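Subject: Re: [ovgate-list] Is the open day worth the drive?
From: Khanyisile Visser
Date: November 28, 2024

Hi Abdelghani and everyone,

Sorry to be slow with this, I wanted to sit down with a cup of tea and do it properly.

Abdelghani Metwally wrote:
> Has anybody been to the Ovgate open day lately? I went in June and
> it was mostly slides and a long line for coffee. I'd be driving 41
> miles each way, so I'd like to know if there are robots running now
> or just people talking about them. Also, is it okay to bring a
> teenager who takes everything apart?

Yes, there are robots running, and yes, please bring the teenager! I went with Hoi-yan and we meant to stay for an hour and ended up closing the place down (my parking ran out, which is my own fault). The slides are still there if you like slides, but they've moved them to the front room and you can walk right past.

The part I'd drive for is the Jeken bench in the back, where they're working on taking old desktop computers apart by robot. I know that sounds dull next to the walking machines some of you went to see last year, but I could have watched it all afternoon. Li-hua Yip was running it and she was so patient with all of us. She told us the bolts and the big metal pieces are the easy end of the job, and that cables are what keep her up at night, because they flop around and never sit the same way in two machines. She let people stand pretty close behind the tape and ask whatever they wanted, and when a little boy asked if the arm ever gets mad she gave him a real answer about force limits.

When I took my picture they were on the hard drive, with the tower on its side and the gray plate next to it that has holders for parts:
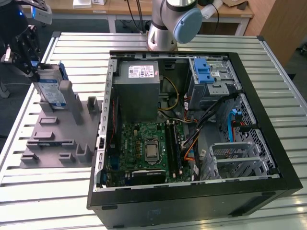
Hiu-tung Kong wrote back to me afterward that the drives are the one piece worth doing carefully, and that the recycling shop on Brotent Street still pulls every one by hand, nearly 1299 last year, so anything that saves wrists would be welcome there. I passed that along to Li-hua, who asked for the shop's number.

A few practical things. Park in the Yordanov lot and go in through the side door, the front steps are steep. The Jeken demos start on the hour and the back room fills up, so get there early if you want to see over people's shoulders. Lunch is sandwiches and they go fast. Hoi-yan says to tell you the coffee line is just as long as it was in June.

If anyone wants to share a ride to the next one, I have room for 2 in the back seat, provided you don't mind dog hair.

Warmly,
Khanyisile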